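4. Setting up the Brikdale folding table

Read this section before you take the table out of its wrapping. The Brikdale can be used alone or joined to a second table of the same size. Joining is covered in 4.3.

4.1 Before you start

Check that the carton holds the tabletop with its legs attached, the bag of fixings and the Indier hex key. The hex key fits every bolt on the table. No other tools are needed.

Choose a level floor. The table can be used on short-pile carpet, but the levelling feet sink in over the first day or so and will need adjusting again. Do not set the table up on gravel or decking with wide gaps.

Caution: the tabletop is heavy at the hinge end. Two people should lift it.

4.2 Opening the legs

1. Lay a blanket on the floor and place the table on it, top side down.
2. Cut the transit straps. Keep your free hand away from the hinge.
3. Pull the first pair of legs upright until the brace clicks into place.
4. Push the locking ring down over the brace. If the ring will not go down, the brace is not fully open.
5. Do the same with the second pair.
6. Press firmly on each brace with the palm of your hand. It should not move.
7. With one person at each end, turn the table on to its side and then on to its feet. Do not drag it upright by one pair of legs.

Note: on tables from the first production run the locking ring is stiff when new. A little candle wax rubbed on the brace will free it. Do not use oil - it drips on to the floor and collects dust.

4.3 Joining two tables

Joined end to end, two tables give a working length of 1520 mm on each side of the join. Stand both tables where they are to be used before joining them, as a joined pair must not be carried.

1. Bring the two ends together until the edges touch along their whole width.
2. Turn the levelling feet on the lower table until the tops are flush. Run a fingertip across the join to check. You should feel the gap but no step.
3. Slide a joining plate into each pair of slots under the tabletops.
4. Fit the bolts by hand, then tighten them a little at a time, going from one plate to the other.

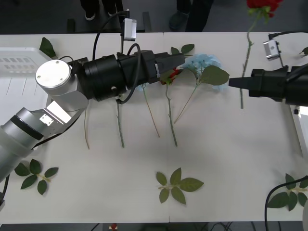
Do not overtighten. Stop when the plate no longer slides. If the tops rise at the join as you tighten, slacken both plates, level the feet again and start from step 3.

A thin line will always remain between the two tops. If you are cutting paper or fabric, work to one side of it. For pouring or painting, lay a sheet across the join so that liquid does not run through on to the plates.

Joining plates are sold separately as the Akis kit. Plates from the older Henriques range look similar but have a narrower tongue and will work loose.

4.4 Loading

The limit for one table is 200 kg, spread evenly. The limit is the same for each table in a joined pair. Do not place a heavy item directly over the join.

Any single item over 20 kg should stand over a pair of legs. Never sit or stand on the table, and do not use it as a base for a ladder.

4.5 Cleaning

Wipe the top with a damp cloth and a little washing-up liquid, then dry it. Scouring powder will dull the surface. Plant sap and felt-tip marks usually lift with white spirit on a clean rag - try a small patch near the edge first, and open a window.

Check the bolts 2 weeks after joining, and again whenever the tables have been moved apart and put back.

4.6 Folding away

1. Clear the top and remove the joining plates, if fitted. Put the bolts back in their bag.
2. Turn the table on to its side, then top side down on a blanket.
3. Lift each locking ring and fold the legs in, starting with the pair furthest from the hinge.
4. Store the table flat or on its long edge, somewhere dry.

Caution: keep fingers clear of the brace as the legs close.

For spare feet and fixings, write to Davina Kinnear in the parts office, giving the number stamped on the underside of the top.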